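Azevedo to launch alcohol-free port in UK shops this May

Monday, January 26, 2026

Drinks importer Azevedo is to bring an alcohol-free fortified-style wine to the UK in May, under the name Presport.

The drink is made from red grapes grown at Trorolmont and is sold in 50cl bottles. It has had its alcohol removed and is then blended with grape must and spices to bring back some of the weight that is lost. 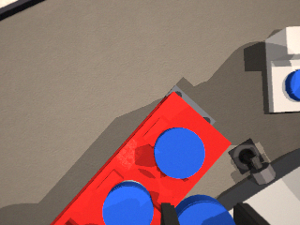 Red block on a pale surface, computer render

Presport will go first to 169 independent wine merchants and farm shops, with a tawny version to follow if sales allow. The recipe went through over 30 trial blends before the company settled on one.

‘Most people who stop drinking can find a decent beer,’ said Ronaldo Evangelista, managing director of Azevedo. ‘After dinner it is a different matter – they get offered squash or a cup of tea. We wanted something you could put on the table with the cheese.’

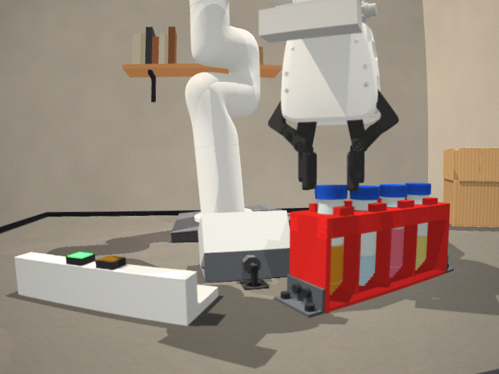 Robotic arm and red test tube rack, computer render

An opened bottle keeps for 10 days in the fridge. It should be served slightly chilled, in a small glass, and can also be used in gravy or poured over ice with tonic.

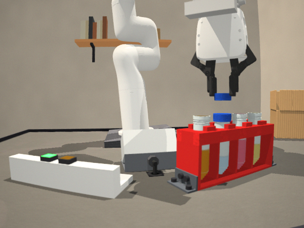
Merchants who order before launch will receive tasting bottles and shelf cards. Cases hold six bottles and are sent out from the Pivstead warehouse, with payment due in 60 days.

Trade orders and sample requests should go to the Azevedo sales office at Pivstead.

ENDS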